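Category: Wildlife & Rescue

Is the microchip reader gate worth the money?

Sistden Wildlife Shelter has been offered a lot of gadgets over the years. The coordinator, who asked not to be named, is polite about most of them and buys very few.

The latest is a feeding gate from a firm called Nurnik. It reads a chip under a possum's skin and opens only for animals on the shelter's list. The quote came to $902 a gate, and Sistden would need two.

"I asked how many possums they'd tried it on," she says. "They told me eight. Then I asked how many were still using it after a month and the conversation moved on to the warranty."

She has been caring for brushtails and ringtails for nine years, the last few at the Tunow Road site, and doubts that a wild animal will queue at a little door.

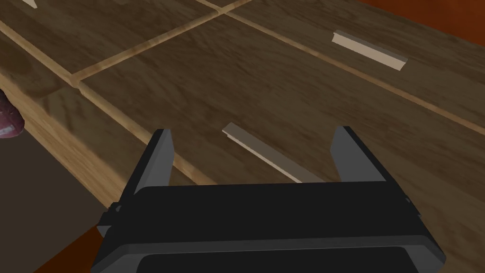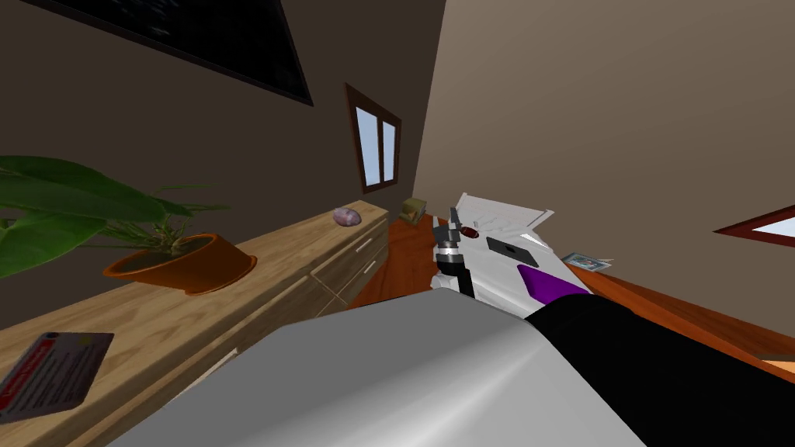 "A possum that can't get in the door will have a go at the roof," she says. "We've got timber here with the tooth marks to prove it. I'd want to see the thing on a wet night in July with a cranky male on the other side."

The Ait Ali Trust, which pays part of the shelter's feed bill, has said it would consider covering one gate. She hasn't said yes. Chipping every animal means handling every animal again, and she thinks that cost has been left out of the sums.

"They get stressed. Some of them stop eating. So I've upset a possum in order to feed it more fairly? Show me the figures on that and I'll read them."

For now the shelter puts out more dishes, further apart, after dark. She admits the bigger animals still take more than their share.

"It's not a great system," she says. "I know what's wrong with it, though."

Related stories
Which native animals can you legally keep?
Found a joey? What to do first
Nest boxes: the ones that stay empty

Contact us | © Sistden Wildlife Shelter | Back to top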